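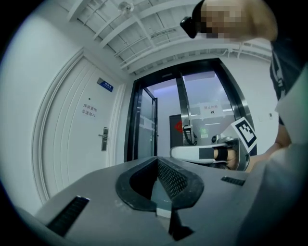 Chapitre 4. Le local de stockage : portes, accès, affichage

Accueil | Sommaire | Chap. 3 | Chap. 4 | Exercices | Lexique

Avant les rayonnages, la porte. Toujours. Un stock bien rangé derrière une porte mal tenue, ça ne vaut rien, et les inventaires le montrent vite.

Chez Zekport, site de Purkbridge : 119 références, une seule entrée. Porte blanche, serrure électronique à poignée, un avis en chinois collé sur le battant, 库房重地 非请勿入. En clair : zone de stockage, entrée interdite sans autorisation. Deux lignes, caractères noirs. Suffisant pour qui lit le chinois. Pour les autres, prévoir une traduction, à hauteur des yeux (voir fiche 7).

Plus loin, cloison vitrée à montants sombres. Avantage : lumière, surveillance facile. Inconvénient : tout se voit, y compris le désordre. Les portes vitrées aussi se ferment, on l'oublie trop souvant.

Notions à retenir pour la suite :
- zone libre, zone contrôlée, zone réservée
- droit d'accès nominatif, durée limitée (30 jours chez Wurico, à renouveler)
- registre des entrées, papier ou électronique
- affichage : court, lisible, une seule consigne par panneau

Le cas Somboon, repris en fin de chapitre, part d'une situation banale : plus de 20 badges actifs pour un local ou travaillent quatre personnes. Qui entre, quand, pour prendre quoi ? On commence par là.

4.1 Délimiter la zone

Un plan d'abord, même à main levée. Y porter les portes, le sens d'ouverture, les cloisons, puis les circulations.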